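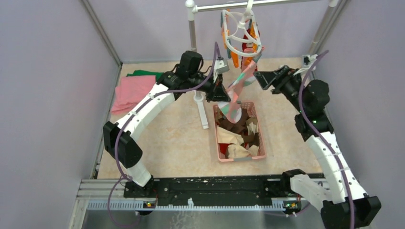 The gripper comparison at Trelinville began with a complaint about cloth. The lab's two-arm cell had been set up for rigid parts, and its stock fingers did well on them. When the group switched to laundry, the lead engineer says, the success figures stopped meaning much.

"A box is in the same shape every time you meet it," the engineer told us on 8 Apr 2026. "A sock is a different object on every attempt. We had a test plan written for boxes."

The new plan compares two finger designs. The Prillon finger is a stiff, angled part with a narrow tip. The Bedau finger is wider and flexes slightly under load. Both are driven by the same motor and the same Carrasco controller, so closing speed and current limit can be held constant across runs. The tasks are drawn from ordinary clothes handling: pick from a pile, lift clear of a basket, present to a second arm, clip to a hanger.

So far the log holds 2,635 grasp attempts. Each is scored at three points: contact, lift and release. The engineer regards release as the neglected one.

"People publish lift rates. With knits, a good share of our trouble comes when the finger opens and the loop stays on the tip. If you only score the lift, you count that as a success." 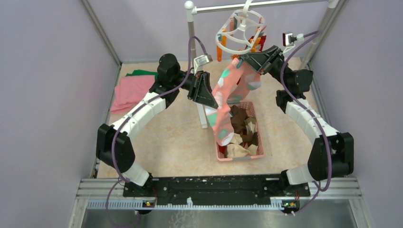
One arm holds a printed garment over the basket while the other points down toward the center.

Long items are handled by gripping high and letting the rest hang. The garment tends to twist as it comes up, and the second arm then has to find an edge. The fixed camera is used for this step, at least for the coarse position. The wrist cameras take over near contact. Asked whether the fixed view could be dropped, the engineer was doubtful.

"We tried 200 attempts on wrist views alone. Small items were fine. On long ones the arm lost track of where the free end was, and it searched in the wrong place."

Calibration of the wrist cameras is repeated after every finger change. It takes 40 minutes, and the engineer would like it to take 5. Most of that time goes to the mount, which has to be loosened to reach one of the finger screws.
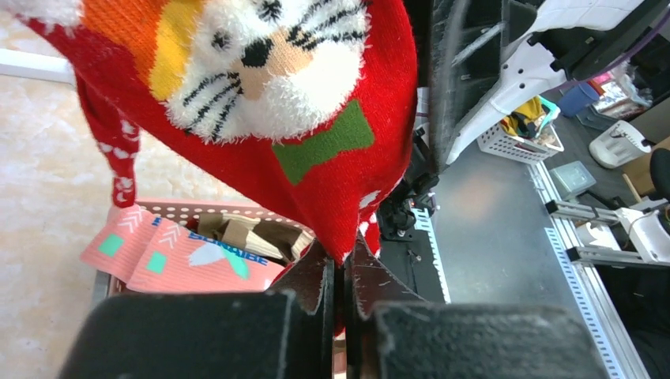

Pinch location matters more than force, in the engineer's account. A grip at a narrow point gives a predictable hang but leaves little fabric between the fingers. A grip across the body is more secure and harder to hand over. The Prillon finger favors the first, and the Bedau finger favors the second. The controller can be told which to try, but the choice is still set by hand for each class of item.

"I would not call either one the winner. The narrow tip gets into a pile better. The wide one drops less."

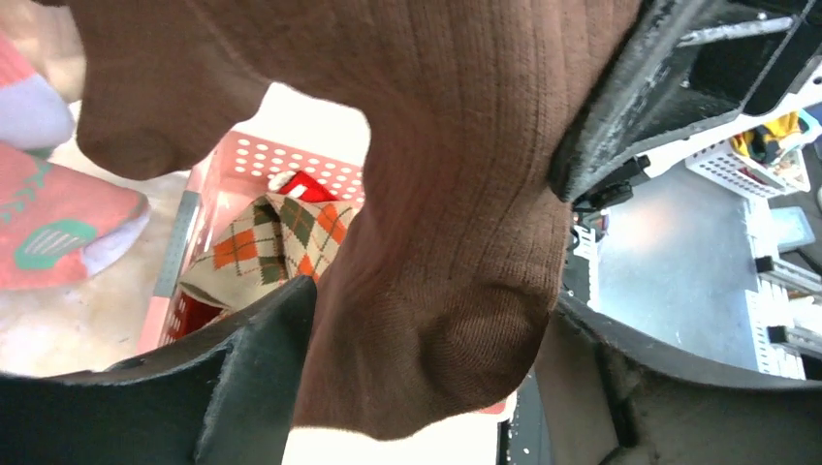 Ribbed knits have become the standard hard case. The fabric stretches under the finger, so motor current rises slowly and the controller has no clear signal that it has closed on anything. The group now stops on position first and checks current afterward. The change was made in software and applies to both designs.

Wear is being tracked as well, by photographing the fingertips at fixed intervals. Scuffed edges can catch on loose yarn, and the engineer wants to know when a finger should be retired. There is no threshold yet. A third finger, with the Prillon tip on a flexible base, is due for testing in May.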